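The Great Bathroom Basket Project

Gallery, October. Click any thumbnail to make it bigger.

So I finally did the bathroom drawer. If you've been reading for a while you know the one I mean, the deep one on the left that stopped closing sometime last winter. I dumped the whole thing out on a Sunday and counted (counting is half the fun for me!) and there were 56 things in there. Fifty-six! Hair ties, travel shampoos, three tubes of the same hand cream, a sewing kit from a hotel in Grumton that I don't remember stealing. I kept 20 of them and the rest went in the trash or to my sister, who takes anything with a pump on it.

My rule this time was that everything I use before breakfast lives in one basket, out in the open, and everything else has to earn a spot behind a door. I got the idea from the Grelo home newsletter, which I only signed up for because of a coupon, and I've been pretty happy with it. The captions are a bit longer than usual because I kept getting questions about brushes.

1. Brushes first

I started with the brushes and combs since they're the biggest and they decide how much room is left. The light blue paddle brush goes in the white plastic basket, handle down and head up, so I can grab it without fishing around. Paddle brushes are a pain lying flat, they take up the whole bottom and then the lip balm slides underneath and you never see it again.
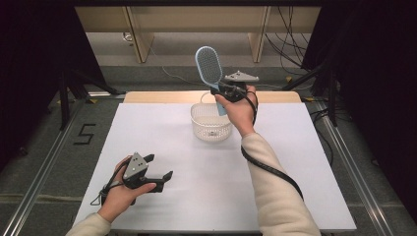 Dorrie's Linen Closet wrote in to say that she tried handle down for a month and went back to a drawer, because the bristles collected dust standing up like that and she was washing the thing every week. Her fix is a little cotton bag over the head, which she makes out of old pillowcases, and she wanted to know if anyone else gets the gray fuzz down near the pad.

Yes! I do get the fuzz. I pull the hair out with the tail of a comb, swish the brush in warm water with a drop of shampoo and leave it bristles down on a towel overnight. Don't soak a cushioned one, the water gets in under the pad and takes forever to come back out (ask me how I know). The pillowcase bag is cute though and I may steal it for traveling.

2. What goes in next

After the brush it's the wide comb, then the small bottles around the sides so they hold everything up. Hair ties go on a shower ring, and the ring hooks over the comb. I tried a little cup for them before that and it tipped over every single morning. Bobby pins are in an old mint tin, lid on, always.

3. What stayed out

The hair dryer. I wanted it to fit so badly! The cord alone would fill a basket, so it's on a hook inside the cabinet door now, next to the first aid stuff and the Brestari bath salts I keep saving for a special occasion.

4. Next up

The linen shelf, which scares me a little. There's a fitted sheet in there that doesn't fit any bed in this house, and I'd like to find out who bought it. If you have a good way to fold towels for a shallow shelf, leave it in the comments, I'm starting that one next weekend.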